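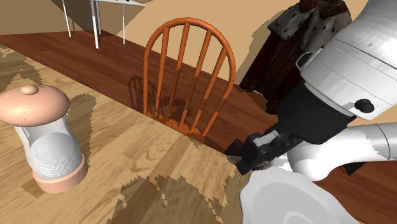
Stavside Supper Cards: second progress report to the Gatchalian Fund

For the attention of Milagros Lozano
From Radek Brabec, Stavside Kitchen, Janthorpe
3 April 2020

2 shares | 0 comments

Dear Milagros,

You asked for a report on where the supper cards have got to, what has been spent and what we would do differently. You also asked for it to be shorter than the last one. I have done my best with the first three.

For anyone at the Fund who is new to us, the grant pays for a set of recipe cards for one-pot suppers, tested in our kitchen and then in other people's, and given out free in Janthorpe. Each card has a supper for four on the front and, on the back, what to do with it the next day. The recipes assume one ring, one pan with a lid and a knife that could be sharper.

Where we are

The first batch of cards is written, tested and printed. We had 600 printed, and most of them have gone out with the food parcels from the church hall and through the chemist, who put a stack on the counter next to the cough sweets and reports that they are the only thing on the counter people take without asking the price. The second batch is written and half tested. I had hoped to be telling you it was finished, and in September I did tell you it would be.

The lentil and sausage pot has been the clear favourite. It is also the recipe we nearly dropped, on the grounds that it is brown. Everything we cook is brown, as Sorin Stojanovska pointed out at the time, and if we dropped things for that we would be left with the pea soup.

The pea soup is doing less well. People make it, they say it is very nice, and then they change the subject. We have had it back on the stove and I think the trouble is the mint, which the card treats as optional and which isn't. Without it you have a bowl of warm peas. The reprint will say so, more politely.

Testing

We learned most here, and lost the most time.

The plan in the application was that each recipe would be cooked in our kitchen until it behaved, and would then go to home testers with a short form. The kitchen part went as expected. The home part taught us that a recipe is read by people who are also looking for a school shoe. Steps got skipped. One step got skipped so consistently (toasting the spices before the onions go in) that Vasilis Angelovski suggested we stop fighting it and write a recipe in which the spices go in after the onions. He was right, and it tastes the same to everyone but me.

The form was also too long. It asked testers to rate texture, seasoning, clarity and "overall experience", a phrase I would like to blame on somebody. What came back was a column of ticks and, in the space for further remarks, the useful part: "used a tin of beans instead", "no lid, used a plate", "son ate it". We have replaced the form with a postcard that says What did you change? and leaves the rest blank. The replies have been much better and some have been very frank.

From those replies we have made the following changes to the cards.

All tins are now given as tins. We used to give drained weights in grams, and several people had gone out and bought more tins to reach the number.

"A medium onion" has become "an onion". I don't think anyone ever measured one.

Stock is now "a stock cube and enough hot water to cover". The earlier wording assumed that readers kept stock about the place, and the replies made it clear what they thought of that.

Rice comes with a warning about cooling and keeping it, in bold, on the back. Milovan Papadopoulos wrote this part and it was checked by someone at environmental health, who cut it by half and improved it.

Oven recipes have gone altogether. We had one, a baked barley dish I was fond of. It needed the oven on for longer than most of our readers would care to pay for, and I have taken it home, where it is appreciated.

The cooking sessions

The grant also covers evening sessions where people cook two of the cards and take the result away in a tub. These ran all through the winter and I would call them a success, with reservations about parking.

Attendance was uneven. The first session was full because there had been a piece in the parish newsletter, and the next was nearly empty because the newsletter had printed the wrong evening. After that it settled. The same faces came back, which our application treated as a weakness ("reach") and which I have come to think was the whole value of it. Someone who has chopped onions with you on several occasions will tell you that your dumplings are heavy. A new person will say they are lovely and leave them.

The dumplings were heavy. The cause was my own instruction to mix "until smooth", and the card now says to stop while the dough still looks unfinished. Cold hands help. So does not lifting the lid to see how they are getting on, and I have put that on the card in capitals, having watched a roomful of adults do it one after another.

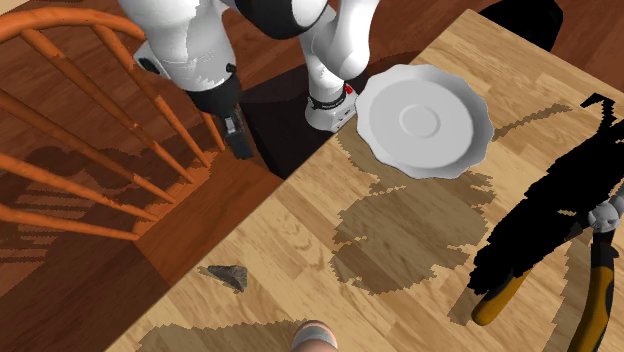 The planks of the tabletop from above, knots and all.

Sessions stopped in the middle of March for the reason everyone's did. We do not know when they will start again and I am not going to put a guess in a report where you might hold me to it. The food that had been bought for the remaining evenings went into parcels, apart from an amount of fresh dill for which there was no demand whatever.

What we have done instead is move the testing to the telephone. Sorin rings a tester at the time they would be cooking, goes through the card with them aloud, and writes down every point at which they say "hang on". It is slow. It has also found more faults than the forms did in all of their existence. The chickpea stew, which we believed was finished, told the reader to add the tomatoes and never told them to open them, which doesn't matter, and told them to salt it twice, which does.

The telephone has also shown us what people have in at present. Flour is hard to come by here, and so is pasta of any sensible shape. We have therefore moved the potato and pearl barley cards to the front of the second batch and put the flatbreads at the back until there is something to make them from. I had not expected lasagne sheets to be the one thing left on every shelf in Janthorpe. There is now a card for a broken lasagne soup. Snap the sheets into the pot for the last part of the cooking, stir them more than you think you need to or they will set into a brick, and grate over whatever cheese you have. It tested well first time and I am slightly annoyed about that, considering what the barley went through.

Money

We have spent £2,226 to date. Printing was the largest part, followed by ingredients, followed by tubs, which cost more than you would believe if you had not seen the invoice. I attach the invoice.

We are under budget on travel and room heating, as you'd imagine, and over on telephone. We also bought a replacement hob, a Flenine double ring, when the old one began to trip the lights in the corridor. The application had a line for "small equipment" and I have put it there. It is small. If the Fund takes a different view of the word I would be glad to know soon.

With your agreement I would like to move what is left for the sessions into printing and postage. At present the cards go out with parcels, and that leaves out people who are staying in and don't get one. Some 100 households have asked to have the cards by post. Posting them costs more than handing them over a counter, but the counter has a queue out of the door and a piece of tape on the floor, and nobody is browsing.

What went badly

You asked for this section and I've kept it separate so that it can be found.

We picked the wrong card. The first batch is on a handsome uncoated stock that takes a splash of tomato the way a sponge does. The printer warned us. The next batch will be on a wipeable finish, uglier and a little dearer.

We wrote for cooks like ourselves. Vasilis said so at the start and I thanked him and carried on. It took the postcards to persuade me.

The vegetarian cards were an afterthought and read like one. Two of them were meat recipes with the meat removed and nothing put back. They are being rewritten from scratch, with mushrooms and split peas doing some actual work.

I underestimated how long it takes to write a short recipe. A long one can be done in an afternoon.

What comes next

Finish telephone testing on the second batch. Print it, on the wipeable card. Post it to those who have asked, and send the rest out with parcels as before. Milovan is putting together a single sheet on swapping one ingredient for another, which he wants to call "If You Haven't Got It". I wanted something more dignified and have been outvoted.

We would also like to gather the best of the postcards and print some of the readers' own changes on the cards, with their permission. Somebody puts a spoonful of marmalade in the red cabbage. I was rude about this before I tried it.

I don't need anything from the Fund at this stage beyond a yes or no on moving the session money, and a decision about the hob. The next report will come when the second batch is out of the door. I have been asked by my colleagues not to name a month.

With thanks, and regards to everyone at the Fund,

Radek Brabec
Stavside Kitchen

Attached: tub invoice, hob receipt, revised lentil and sausage card, postcard wording

Recent from Stavside Kitchen
Broken lasagne soup
Red cabbage, with and without marmalade
Dumplings: leave the lid alone
Supper cards: first progress report (long)
What to do with too much dill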